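How Does a Big Ship Stop in a Small Harbor?

By Ans Declercq, for the young travelers' page

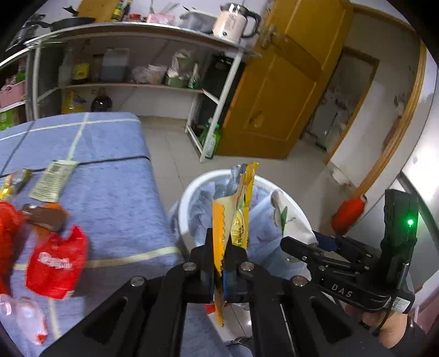 A torn yellow wrapper over a white basin with a blue cloth in it.

Maybe you will go on a ship with your family in October. In the morning you wake up, you look through the window, and there is a town! Yesterday there was only water. How did the ship get so close to the town without hitting it?

First, a ship has no brakes like a bicycle has. When the captain wants to stop, the ship must slow down a long time before. A heavy thing that moves on water wants to keep moving. You can try this in the bath with a toy boat. Give it a small push, take your hand away, and look how far it goes.

Who is the pilot?

On a plane the pilot flies the plane. On the sea a pilot is another kind of person. The sea pilot lives near the harbor and knows every rock and every shallow place there. When the ship is still outside, the pilot comes in a small fast boat and climbs up the side on a rope ladder. Then the pilot tells the captain which way is safe.

In the harbor of Tretomby the way in is narrow, and it has 3 bends. A ship called the Torno comes there every summer. She can carry 1406 passengers, so you can imagine that she does not turn quickly.

Going sideways

Many big ships have extra propellers in the front, which are called bow thrusters. They push water to the left or to the right. With them the ship can move sideways, like a crab. If the wind is strong, tugboats also help. A tugboat is small but its engine is very strong.

Tying the ship

When the ship is beside the wall, sailors throw a thin rope to the people on land. The thin rope is tied to a thick one, and the people pull until the thick one arrives. They put its loop over a short iron post. This post has a funny name, it is a bollard. In Tretomby they use 12 ropes for the Torno, and in Liststead a few more, for there is more wind.

Now the bridge to the land can be put out. It is called the gangway, and you may walk on it when the crew says yes.

Words to remember

Bow: the front of a ship
Stern: the back of a ship
Port: the left side, when you look to the front
Starboard: the right side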